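Akl street-following method

The Akl street-following method, usually just called Akl, is a way of teaching a small wheeled robot to find its way along ordinary residential streets using what a single forward-facing camera shows it. It was put together by Wissam Sabbagh and a small group of colleagues at Riltel, a research workshop with a long-standing fondness for the sort of road that most driving research leaves out: no lane markings, no proper kerb on one side, and a good deal of greenery leaning over the wall.

Background

Earlier street-following systems had mostly been trained on well-kept roads, where painted lines tell the machine a great deal about where it ought to be. Sabbagh's group had tried one such system, Jelance, and found that it behaved very nicely on a marked road and then wandered rather sadly towards the verge as soon as the paint ran out. The aim of the new work, which began in January, was to do without lines altogether and to learn instead from the places a human driver had chosen to steer.

Method

The robot is first driven by hand along a street while the camera view and the steering commands are stored side by side. Each stored view is then paired with the path the robot went on to follow over the next few moments, so that the recording supplies its own answers and very little has to be labelled by a person. The authors were quite open about how much they liked this part of the work, having spent a good many evenings drawing road outlines by hand for an older project.

A modest neural network is trained on these pairs. Given a new view, it suggests 9 short candidate paths fanning out ahead of the robot, and gives each of them a score. The best-scoring path is handed to the steering controller, and a moment later the whole business starts again.

The lower edge of the view, where the robot's own front body shows, is kept in during training. The group had at first trimmed it away, but they came to feel that a fixed point of reference helped the network judge how the street lay in relation to the machine – and the trimmed version did score a little worse in their trials.

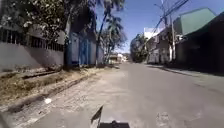
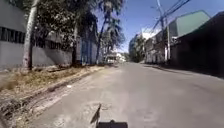
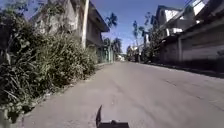
Views from the robot along a residential street, with part of its own body at the lower edge of each.

Training data

The street collection, known as Tokulden, holds 29 drives. From these the group picked out 3,000 views for training and set aside a further 800 for testing, taking care that no drive gave views to both sets. Blurred views were left in on purpose, as a robot bumping over worn paving will meet plenty of them in its working life.

Results

On the test views, Akl chose a path close to the human driver's more often than Jelance did, and the gap was widest on streets with an untidy edge, where plants, dirt and paving run into one another. On streets with a clean kerb along both sides the two were hard to tell apart. The findings were written up in a workshop report in October 2024.

Limitations

Strong shadow remains the chief difficulty. Where a dark band falls along one side of the road, the network is inclined to treat it as a wall and keep further away than it needs to, which does no harm on a broad street but can be a nuisance on a narrow one. The method has no notion of a destination either, and at a junction it will simply take whichever way scores best. The group also warned that it was never meant to deal with traffic, and all its driving trials were carried out with a person walking behind and holding a stop switch.

See also

Jelance
Tokulden street collection
Learning from demonstration
Visual navigation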